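Notes to self, cloth talk, Distley staff room, 3 pm slot. 15 min talking, leave the rest for questions. SLOW DOWN this time.

## Opening

- Hi, thanks for staying. Jeferson Guerra, housekeeping lead at Silum.
- Ask: who wiped something today with a cloth they couldn't say was clean? Hands up. Mine goes up too.
- Talk is cloths. Only cloths. Mops is Edivaldo's talk in November, don't get dragged into mops.

## What microfiber is, quick version

Polyester and polyamide, mostly. Fibers split very fine, lots of surface, that's where the dirt goes. Pass a new one and an old one down the rows. Let them feel it catch on dry skin — people always make a face. Don't wait for the face, keep talking.

Old one is from the Wong building. Pile gone flat, slides over the dirt. Say that's the test: if it slides, it's a rag now. Rags go in the rag bin, garage jobs, done.

## Folding

Demo. Half, half again. Eight clean faces if you use both sides. Wipe, flip, wipe, flip. When you run out of faces you run out of cloth, get another.

What people do: grab it in a ball. I do it at home. Ball means you're wiping with whatever bit sticks out, and you have no idea which bit you used last. Same three inches of cloth all afternoon.

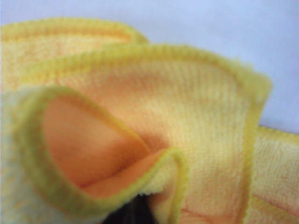
Edges next. Most of ours are overlocked, thread all the way round, and the hem is harder than the pile. Fine on counters and sinks. On soft plastic or a car screen go easy, use the flat middle and keep the hem off it. Loose fibers at a corner: snip them, never pull. Pull one and you can lose half the side. (Tell the Prurasura lobby story if there's time. Short version!!)

## Colors

- Yellow = sinks and basins with us. Your site may differ, check the chart on the closet door.
- Red = toilets, and stays there. No exceptions, no "just this once"
- Faded ones: if you have to ask what color it used to be, out.

## Washing

Slide with the numbers, read them off, don't improvise:

- no fabric softener. Ever. Coats the fibers. Say it twice
- no cotton towels in the same load, lint
- low heat or line dry
- shake out before the machine, outdoors, not over the sink

We pulled 31 cloths from the Distley closets last month and 19 had softener on them, you could smell it. Somebody will ask if they can be saved. Sometimes — hot wash, plain detergent, no promises.

## Wrap up

Edivaldo Godoy has the bins and the new labels, see him by the door befor you leave. Take 3 cloths each, sign teh sheet.

Questions. If they ask about paper towels, say cost is a diferent meeting.

Get the sample cloths BACK from the rows.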